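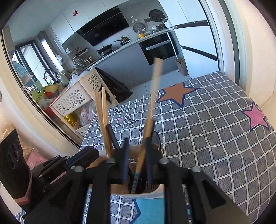

Sorting the spoons from the chopsticks

Most robot hands that do well in a laboratory do badly in a kitchen drawer. The objects are thin, they shine, and they lie against each other. Zuzanna Marciniak's group at Hisemach spent the winter on one small piece of that problem, moving tableware in and out of a utensil holder, and its results have started to circulate.

The project is called Nukar. It trains a two-armed robot from recordings of people, and the people never touch the robot. They carry a gripper in each hand and do the job themselves at an ordinary table. A camera on each gripper records what the jaws are doing, and the position of the gripper is worked out from the video afterward.

"We used to drive the arms remotely," Marciniak says. "You could get a good demonstration that way, but it was slow, and everyone moved like they were underwater."

The Nukar training set holds 2,853 demonstrations, all recorded in homes. The rules for operators fit on one page. Start with both grippers open. Pick up by the handle. If you drop something, keep going and pick it up again. That last rule was argued over for a while. Jolanta Bednarek, who runs data quality for the project, wanted the drops removed. She changed her mind after a first version of the policy, trained only on clean runs, knocked a spoon flat and then stood over it until the timer ran out.

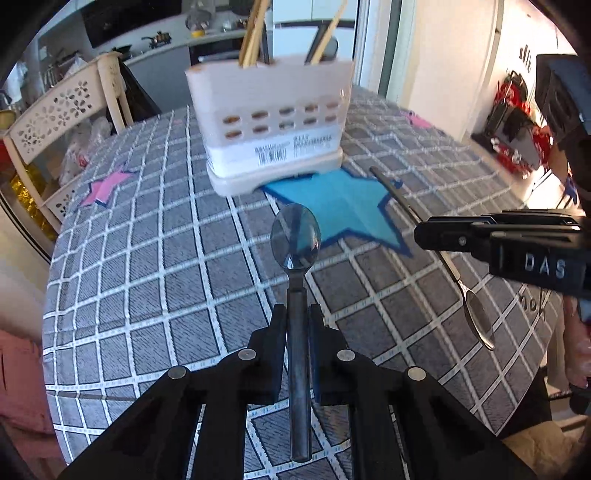 Why use two grippers for something a person can do with one hand?

A spoon often has to be turned before it will go into a holder, and a simple two-jaw gripper can't roll it between its fingers the way a hand does. With two grippers, one can hold the spoon while the other takes a new grip. Operators also learned to work on two pieces at once, and the policy picked that up from them.

The main result concerns where the data comes from. The group trained one policy on 1,089 demonstrations from a single apartment and another on the same number spread over eight homes. Tested in the apartment it knew, the first policy was slightly better. Tested in three homes that neither had seen, it fell apart, reaching well past the holder or closing on air beside a handle. The second lost very little.

Marciniak had expected the gap, though she had put most of it down to lighting. When the group went through the failures, table coverings accounted for more of them. A printed cloth has edges and outlines all over it, and a policy that has only met one cloth starts to use the pattern as a map. Move the holder to a different part of the print and the reach goes wrong.
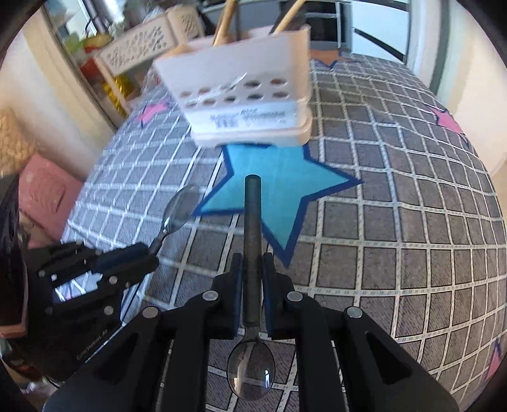 Bednarek's answer was to have operators shift the holder between runs and turn the cloth when they could. It adds a little time to each session. In a follow-up test, the single-apartment policy retrained this way recovered part of what it had lost in the unfamiliar homes, but it still trailed the one trained across many.

Reflections remain a weak point. A polished bowl can look like two objects from one angle and like bare cloth from another. The policy does best when it can see the handle, and it tends to fail when spoons are stacked bowl over bowl. Forks are worse, and the group has left knives out for now.

A second team, at Tivuder, has begun repeating the comparison with its own arms and its own operators. Its early runs in February agreed on the general direction, with a smaller gap between the two policies. Marciniak thinks the difference may come from the holders, as Tivuder used a wider one with more room between pieces.

The next round of recording will cover putting dishes away in cabinets, where the jaws go out of view behind a door for part of the task. Bednarek is rewriting the operator page for it and says it will probably run to two.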